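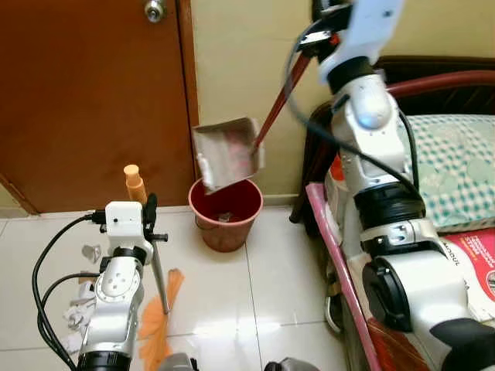 The dustpan, tilted over the wastebasket. Broom in the other hand.

I have come to believe that grippers should be judged the way we judge houseguests, by what they do with a broom. The sales sheets prefer other measures. They give you grip force, stroke, repeatability and a photograph of two fingers holding an egg. I have read a great many of these sheets and can report that the egg is always fine.

My quarrel is with how we compare the things. Last November I sat through a long call in which Arūnas Kļaviņa defended the Gevholm two-finger and Florencia Salinas defended the Benítez, which costs 2350 more and comes in a nicer case. Both had charts. Both charts went up. What neither had was an afternoon of sweeping, and sweeping is most of what anyone I know would like a robot to do.

Consider what a long handle asks of a gripper. The weight hangs far from the fingers, so a clamp that would hold a block all day lets the handle creep around like a clock hand. A dustpan is worse, because it has an opinion about which way is up. Grip it hard and a little off-line and you have a very secure grasp on a scoop that is pouring its load on the tiles. No chart has a column for that. 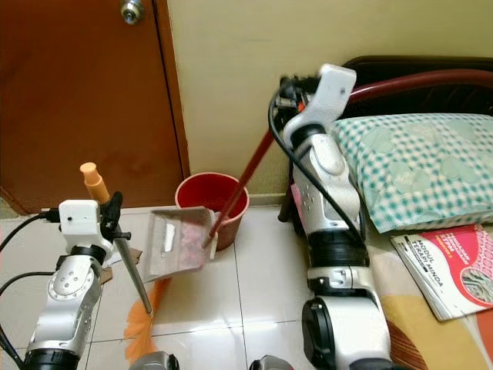

Gray handle in the left gripper, dark red one in the right, the pan just off the tiles.

Then there are the cables. Every arm I have worked with wears them on the outside, in loops, and every planner I have worked with believes they don't exist. Triin Lill once proposed that we score each trial on cable drama, from calm to operatic, and I laughed, and now I think it would tell a buyer more than peak force does. A setup that does the job 99 times and then winds its own cord around its elbow has told you something useful on the last try.

I would also retire the clean bench. Give me a real bedroom, with a bed in the way, glossy tile, and scraps of the kind that people drop. Inese Jankauskaitė objects that you can't repeat a bedroom. She is right, and she has the better degree. But a test can be so repeatable that it measures only its own table, and I have seen 400 tidy trials fail to predict what happened at the first baseboard.

While we are at it, let's be fair to the small jobs. Everyone wants to film the pour into the basket. Very few want to film the approach to a little round knob, where a finger that is too fat by the thickness of a coin blocks its own way in, and where the wrist camera gives you a splendid view of the gripper and somewhat less of anything else.

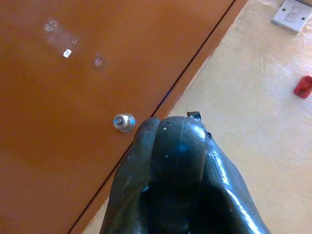
Wrist camera view, with the fingertip close to the silver knob.

Glossy paint and shiny metal are hard on cameras as well. A highlight looks a lot like an edge if you are a piece of software in a hurry. The Jarnside controller lets you slow the last stretch of an approach to a crawl, and I leave it there, which makes for dull video and fewer arguments with the landlord.

So my vote, for what it's worth to Arūnas and Florencia, goes to whichever gripper holds a dustpan level for 2 minutes without being talked to. They can both bring their charts. I'll bring the crumpled paper.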